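From: Lajos Gál
To: Undik kitchen list
Subject: Re: Clearing the white table after lunch

Radu wrote:
> Can we agree what happens to the white table after lunch? I went
> in at about 2 and there were still plates and peelings on it. I
> don't mind wiping it down but I'm not sorting other people's
> things first. Also, does the ketchup live in the fridge or the
> cupboard?

Hello all,

Replying to Radu. I went through this with Steveo in June and we settled on the following, which I don't think ever reached the list.

Food waste goes first. Banana skins and the like go in the caddy under the sink – not the paper bin, which only gets emptied when it's full. Then plates and bowls go to the sink, and bottles go back where they came from. The ketchup lives in the fridge door. If we stick to one 500 ml bottle at a time there is room for it next to the milk.

Wipe the table last, once it's clear.

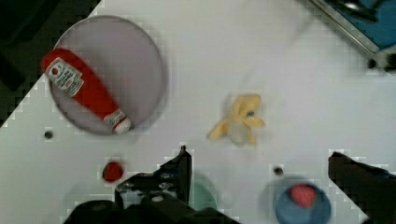 A bottle left lying on a plate means two things to put away, and people tend to take the plate and leave the bottle on the table. Small bits are worth picking up by hand before you use the cloth, or they end up on the floor.

I've ordered a pack of 70 cloths from Grirkico and will put them in the left-hand drawer. Used ones go in the bucket. I take the bucket home when it's full.

Radu, if you'd still like a rota, send me your times and I'll draw one up.

Lajos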